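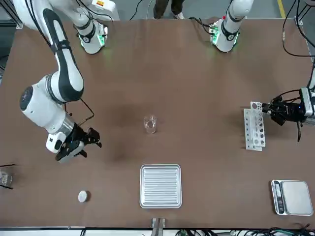 Preserved plums gone cloudy, are the rest of the jars OK?

Posted in Fruit and Preserves, April 24, 2023

I put up a batch of Ravus plums in June last year from a neighbor's tree. Halved, stones out, raw packed in a light syrup, one spoon of lemon juice per jar. I used 625 ml jars and processed them in a boiling water bath for 25 minutes. We are at 939 meters here in Undska, in case that matters.

Three jars now have cloudy syrup and a layer of pale sediment on the bottom. The lids are still down and don't flex. The other jars look the same as the day I made them. I haven't opened any of the cloudy ones. The fruit was quite ripe, and a few plums were soft when I packed them. I also ran out of plain sugar partway through and finished the syrup with a different bag, so not all the jars got the same syrup.

I'd like to know whether the clear jars are safe to eat, and whether I should do anything differently this year. Last year's method came from a handwritten card that doesn't mention altitude at all.

Kragh

Cloudiness has a few causes and some of them are harmless. Very ripe plums break down and shed pulp into the syrup, and that settles as a soft, pale layer. Hard water can do it too. So can sugar with an anti-caking agent in it, like powdered sugar, so check the second bag if you still have it. The trouble is that spoilage also makes syrup cloudy, and you can't tell them apart through the glass with any certainty. A lid that's down is a good sign but it doesn't prove the contents are fine.

I would throw out the three cloudy jars without tasting them. Don't open them to sniff first.

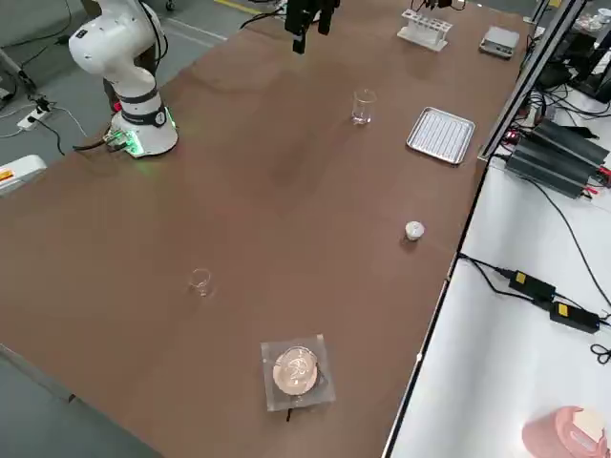

How much longer should plums be processed at my altitude?

For a raw pack in jars close to a pint, the usual table gives 20 minutes near sea level and 25 minutes from just over 300 meters up to 900. You are at 939, so you fall into the next band, which is 30 minutes. Your 25 was a little short. Quart jars need five minutes more than pints in every band, and an in-between size like yours should be treated as a quart. That makes it 35 minutes for you.

Start timing only when the water is back at a full boil with the jars in it, and keep the water an inch over the lids the whole time.

As for the clear jars, plums are an acid fruit, and that is on your side. But they were underprocessed by the table, and it's too late to process them again now. I wouldn't serve them to guests. Going strictly by the book, they go out with the others.

Iro

My grandmother never timed anything and we ate her plums for years. I wouldn't worry about the clear ones. Open one, and if it fizzes or smells like wine, toss it. Otherwise eat it or make a cake.

I do agree about the soft plums though. Use those for jam. Also prick the skins with a fork if you ever leave them whole, or they split.

Plumjar

I don't agree with the answer above about opening and smelling. Mold or yeast you may notice, other things you may not. Follow the table.

What I do for a light syrup, after ruining a batch of my own:

1. Sort the fruit the evening before. Firm and just ripe goes in jars, anything soft goes in a bowl for jam.

2. Bring 1000 ml of water and 200 g of plain white sugar to a boil, stir until it is clear, and keep it hot. It fills more jars than you would think — the fruit takes up most of the room.
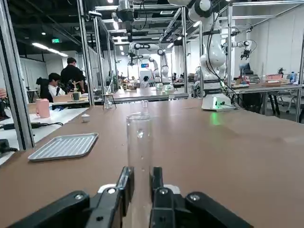
3. Pack the halves cut side down in overlapping layers. Pour in the hot syrup and leave half an inch of space at the top.

4. Run a thin plastic spatula down the inside to let the air out, then top up if the level has dropped.

5. Wipe the rims with a damp cloth, put on new lids, and tighten the bands with your fingertips only.

6. Process for the time in the table for your jar size and altitude. Turn off the heat and wait five minutes before lifting the jars out.

Take the bands off the next day and write the date on the lid. Store them somewhere dark and use them within a year. The color goes brownish after that, and the plums near the top go first.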